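Teaching the arm to pick up a hammer

I've been putting off writing this one up, mostly because the first version of my pickup routine was so embarrassing. But Noelia Segura keeps asking how I got the arm to grab hand tools at our shared shop, so let's do it (and yes, Noelia, the wiring post is coming too!).

You'll need an arm with a two-finger gripper, a small camera on the wrist, and a tool with a straight handle. I call my arm Prieto, so if that name pops up below, that's the robot.

Step 1: Set up the work surface

Clamp the base down first. I skipped this once and Prieto walked itself an inch and a half across the bench before I hit stop. Put a hammer where the arm can reach it from straight above, then drop a few other things nearby. I know it's tempting to start with a bare surface, but my detector got lazy that way and fell apart the minute there was clutter.

Step 2: Line up over the handle

Jog the arm until the fingers sit on either side of the hammer, wide open, with the handle running the same direction the fingers point in the camera view. Go slow here! I run the wrist at 32 percent speed. Watch your neighbors, too. A wood block close to the hammer is fine for the camera but it can be trouble for a fingertip on the way down, so check that side before you lower anything.

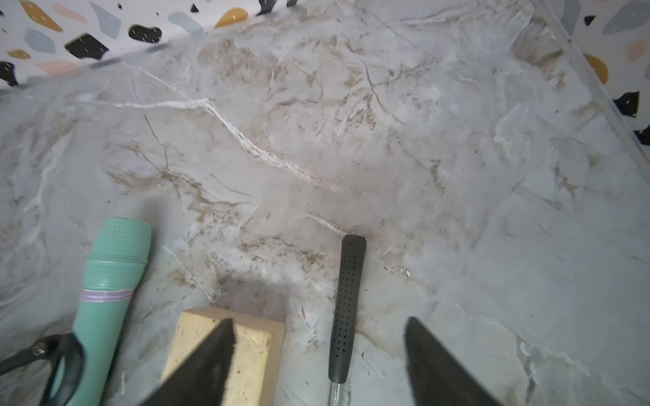 Step 3: Save the hover pose

Once you like how it looks, save the joint angles as "hover". Then drop 40 mm and save that as "grasp". Your drop will be different depending on how high you started, so measure it, don't copy mine.

Step 4: Close gently

Start with a low grip force and bump it up a little at a time. Rubber grips squish, and if you close too hard the hammer twists as it lifts. Lift an inch, wait, look for sagging. If the head dips, grab closer to it and try again.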